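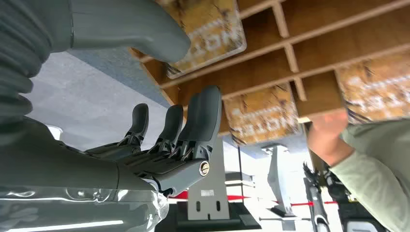
Ticket 829: Jellow heating app says "boiler offline", boiler clearly on

So the radiators are lovely and warm, but the app swears blind there's no boiler. I've turned the hub off and on (twice, with a long wait in between), swapped the cable to the router and got error 251 both times. The Gustham thermostat on the landing still works if I press the buttons by hand, so I'm not freezing, just annoyed!

2 comments · 0 shares

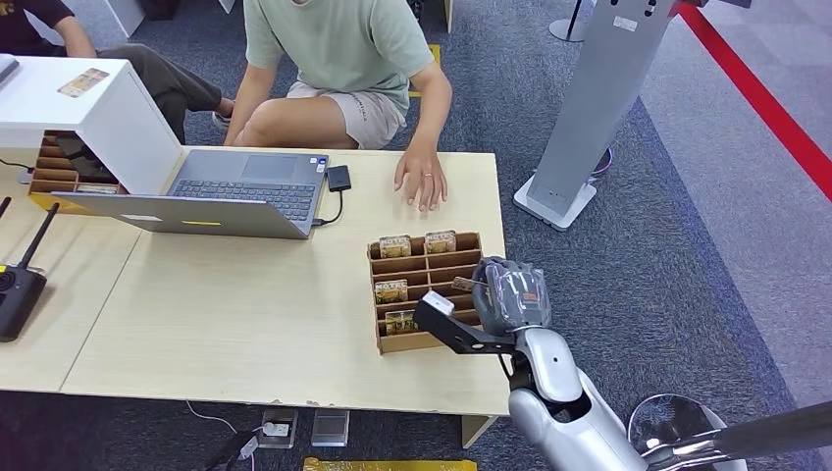
Posted by Cikent_tenant, 7.40pm

Right, update. I looked in the router settings and the hub had been given a new address ending in 200, while the app was still hunting for the old one. I deleted the hub from the app, added it again and the boiler popped straight up. Hooray! My schedule has vanished though, so I've been typing it all back in on my phone, which is a right faff. Is there a backup anywhere? Please leave the ticket open until I've seen whether it comes on in the morning.

Last updated: September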